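Visit report: Corkthorpe paper mill
March 24, 2025

Print this page | E-mail this page

The Corkthorpe mill opens to outside parties twice a year. Our group of 31 was split at the gatehouse and taken round by Édgar Betancur, the shift engineer, and Aníbal Puma from the laboratory. I was in the second group.

The mill makes uncoated packaging grades from recovered fibre. Bales come in by road and are stored under cover for no more than nine days. The pulper takes them whole, wires included, and a ragger rope draws out the wire and plastic film as a continuous tail. The tail is cut by hand at each shift change.

Screening is in three stages. Rejects from the last stage are pressed and sent off site. Mr Betancur said that water is the harder problem: the loop is nearly closed, so dissolved starch and calcium build up and foam follows. A new clarifier, supplied by Yatsenko, was being piped in during our visit and will not run until the summer shutdown.

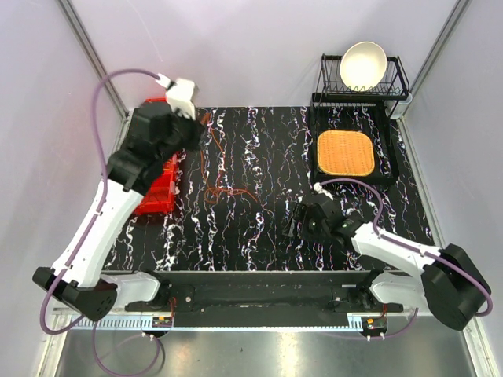
The machine itself is a two-ply fourdrinier with a trimmed width of 2,875 mm. It was running a 195 g/m² liner when we arrived and was due to change grade after lunch. The drying section is the oldest part of the line. Five of the cylinders have been replaced, and steam joints on the remainder are checked weekly – leaks there show up first as a damp streak on the reel.

In the laboratory, Mr Puma went through the routine tests: burst, short-span compression, moisture and Cobb. Samples are taken from every reel and conditioned before testing. Burst on the morning's last reel was 276 kPa short of the figure for the virgin-fibre grade it is sold against, a gap he put down to fibre length.

Questions at the end were mostly about energy. The boiler burns gas, and a trial of part-electric steam has been costed but not approved. Hearing protection is provided, but visitors should bring their own safety shoes. The next open day is in the autumn and places are booked through the gatehouse.

Print this page | E-mail this page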